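Room by room at Jirkham House
By Perrine Chauvin
October 22, 2020
Last updated 4:15 pm
14 shares | 3 comments

Jirkham House has been a guest house, a family home and a guest house again. Milagros Sarmiento and her sister Maricel took it over in August and have been getting the upstairs rooms ready since then. I spent a day there while they made up beds and sorted linen. These are my notes from the day, in the order we went round the house.

The front hall. Maricel had the keys laid out on the hall table with paper tags. Two of them still don't fit any door.

The stairs. The runner was taken up and beaten outside over the fence. It went back down the same afternoon with new rods from Tiongson, the hardware shop on the corner.

The linen cupboard. Sheets are on the lower shelves, towels above. The sisters bought 100 pillowcases at a hotel clearance and paid around $200 for the lot. Most are plain white. A few had laundry marks in the hem and have been kept for dusters.

The back bedroom. Edgardo Calimlim rehung the door here and planed the bottom so it clears the carpet. The bed is a double and needs a new mattress before anyone sleeps on it.

The bathroom. New taps, old tub. The grey tiles behind the basin were left as they were.

The big bedroom. Everyone's favourite, and the slowest to do. The striped wallpaper was kept, along with the dark headboard and its gold scroll trim. The painting in the gold frame stays up beside the mirror. 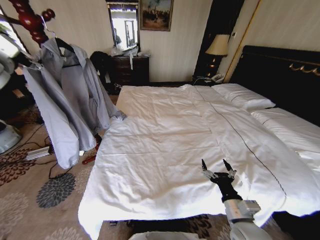

Milagros makes every bed the same way. The bottom sheet goes on first, with the corners folded tight, and the duvet is pulled up from the foot. She smooths it with the flat of her hand, working from the middle out to the sides, and leaves the pillows until the end. A king duvet takes her a few minutes by herself. Tahmineh Rezaei, who will be running the breakfasts, is learning the method and says the corners are the hard part.

The coat rack. Dark red wood with a good gloss on it, and knobby branches at the top. It holds long garments well, and Milagros prefers it to a wardrobe for guests staying one night.

The kitchen. Breakfast will be bread from Paneria, eggs and fruit. The long table seats eight, or ten if the bench comes in from the porch.

The sisters hope to have the first guests in before Christmas. Bookings will be by telephone to start with.

3 comments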